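Office Corners: The Water Dispenser

The Kaltine building got its new coolers in July, all 19 of them, and every floor received the same cheerful memo. Better hydration, fewer plastic bottles, happier people. I have worked on the third floor long enough to have read three of these memos, and I was not moved by this one either. What follows is a short gallery of the only unit I use, with my opinions attached.

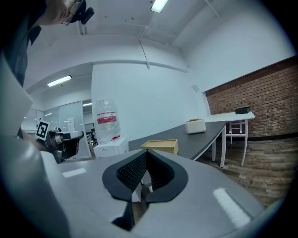
Photo and captions: Meenakshi Palaniappan

The big clear bottle on top, red and white label around the middle. Supposedly it can be changed by one person in under a minute. I would like to meet that person. The plastic has a crinkled look to it, and I'm told by the Gorkton supplier that this is normal for a bottle of this type. Maybe so. They also told us the last model was quiet.

The white base is as plain as a shoebox, which I count in its favor. The Vusix we had before came with a display that told you how much water you had saved the planet. Mine said 344 one morning and never explained 344 of what.

Then the little red tap near the top. Red usually means hot where I come from, and I tested that with care on my first visit. The instruction card that came with the delivery covers cleaning the outside, and has one line on the tap: "Press gently." Fine.

Does the water taste any better? The Salian brochure claims a 15 step process. I tried it next to the kitchen faucet, same mug, same afternoon, and could not pick a winner. Two people in accounting swear by the cooler. They swore by the old one too.

More from the third floor: the coat rack, the printer alcove, the chair with the short leg.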